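The planner that waits

6 min read
14 shares | 3 comments

Lukian Zinchenko maintains Ondimus, the grasp planner that Westerberg runs on its tidying systems. He did not write the first version. When he took it over, the planner assumed that every item on a table had a closed outline and a known height, and it dealt with anything else by lowering its confidence score until the item dropped off the list.

"It was a reasonable design for boxes," he says. "The list was sorted by score, you took the top entry, you moved, you sorted again. If you gave it a film wrapper it would put the wrapper last and then say the table was clear."

The office in Farkthorpe where he works has a whiteboard with the current pipeline drawn on it. Images go first to Grulo, the segmentation service, which returns masks and a per-pixel estimate of how far each mask can be trusted. Ondimus takes those and proposes grasps. A separate controller closes the fingers and reports back what it felt.

The word "mask" causes some trouble in the team, as face masks are among the items they clear. In the code the segmentation output is now called a region. Zinchenko made the change in September and says it took longer to agree than to type.

Most of the interview is taken up by transparent packaging. Depth readings on clear film are either missing or belong to the thing underneath, so a carton with a plastic packet over one side comes back as a carton with a hole in it. The old planner filled holes by interpolation. The current one keeps them.

"A hole is information," Zinchenko says. "If the colour image has highlights and the depth has nothing, I would like the planner to know that both of those happened. Once you have smoothed it over, you can't ask the question any more."

Ondimus now holds two hypotheses for such a region: one in which the film is a separate object lying on top, and one in which it is part of the object below. It plans a grasp for each and looks for a first motion the two have in common. Often this is a short approach from above, stopping clear of the surface. The choice is put off until the fingers are close enough for the view to have changed.

The wait costs 200 milliseconds per item. Zinchenko was asked whether that had been contested.

"Yes. The throughput people had a chart. I had a different chart, with failed grasps on it, and each failed grasp costs far more than the pause." On his internal test set the first attempt now succeeds 93 per cent of the time on mixed packaging. He will not give the earlier figure, on the grounds that the test set was different then and the comparison would be unfair to whoever wrote the old code.

The learned part of the system is small. A scoring network was trained on 200 demonstrations, and it ranks grasps that the geometric planner has already found feasible. It cannot propose its own. He describes this as a limit he is content with for the moment. When the ranking is odd, he can print the candidates and see which were rejected on geometry and which by the network, and the bug report goes to the right person.

Patterned surfaces are the other regular source of reports. A printed cloth gives Grulo strong edges with no height behind them, and a band of orange can be returned as an object as confidently as a wrapper lying on it. The fix in use is a plane check: a region whose depth agrees with the table plane along its whole border is marked as print. It works less well on quilted covers, where the stitching raises the surface by more than the thickness of a sweet wrapper.

"So then the threshold that hides the stitching also hides the wrapper," he says. "There's no setting. You need a second view, or you touch it."

Touch is handled by a routine with 4 states: approach, contact, close, verify. Elastic loops have their own branch under verify. A loop that stays on the table after the item has been lifted is treated as a possible snag, and the controller lifts more slowly until the region separates. If it does not separate, the item is put down and the planner starts from a fresh image.

Zinchenko keeps a list of work not done. The order of removal is still greedy, so the planner will pull at a lower item when an upper one would have been easier. Items hanging over a table edge are given the table's height, and that is wrong for the part that hangs. 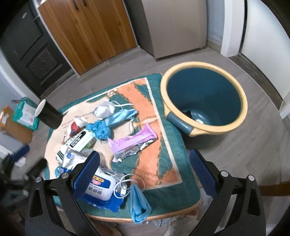

Words: Montserrat Vallejo | Software and systems

Asked which item he would leave until last on a table with clear film, a carton, a pack of wipes and folded face masks on it, one of them partly over the edge, Zinchenko picked the pack of wipes. The rigid lid gives clean depth, and he likes to keep one good reference in view while the film is being sorted out. The planner would take it first. He has an open ticket for that as well, assigned to himself.

3 comments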